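## 4. Setting up the settling tank and turbidity logger

This section covers the Bruveck settling unit used at reclaimed mine pits and wash ponds. Finish section 3 (site walkover and bank check) before you start. Two people are needed for steps 3 through 6.

**Caution:** Old wash ponds often have soft edges that look firm. Stay on the boards until the bank check has been signed.

1. Choose a level spot at least 10 feet from the edge of the pond. Clear stones and roots from the pad area.
2. Lay the rubber mat and set the tank on it with the drain valve facing downhill.
3. Connect the intake hose to the upper port. Hand-tighten the collar, then give it a quarter turn with the strap wrench.
4. Lower the strainer into the pond until the float holds it clear of the bottom. If it rests on silt, shorten the line.
5. Run the outlet hose to the planted strip, never straight back into the stream.
6. Open the intake valve halfway and start the pump. Let the tank fill to the 1000-liter line before opening the outlet.

**Note:** Water from pits that were worked for gold may contain mercury. Wear the long gloves whenever you handle the strainer or the sludge tray. Sludge goes in the sealed drums and is not to be spread on the planting beds.
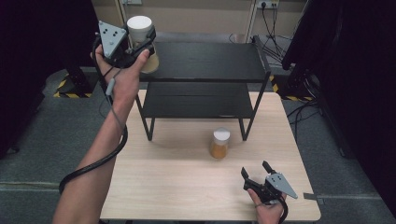
Once the outlet is running clear, turn on the logger and enter the site code. The Pisham pits use code 1402. Codes for Trundenthorpe are listed on the inside of the logger lid.

7. Press and hold SET until the display flashes.
8. Enter the site code and press SET again.
9. Rinse the probe with clean water and place it in the outlet cup. Do not touch the lens.
10. Wait for the reading to settle, which takes around 2 minutes. Write it on the log sheet with the time and the weather.

If the display shows E or stays blank, check the battery door first. A reading that keeps climbing usually means the strainer is drawing silt. Stop the pump, raise the strainer and repeat from step 6.

### 4.1 Cold weather

From December on, drain the hoses at the end of each day and store the probe indoors. Units fitted with the Grønli heated collar can stay connected overnight if the pump has power. Check the collar light before leaving the site.

**Caution:** Do not use an open flame to thaw a frozen valve. The seals will be damaged and the tank may leak at the base.

Go to section 5 for emptying the sludge tray.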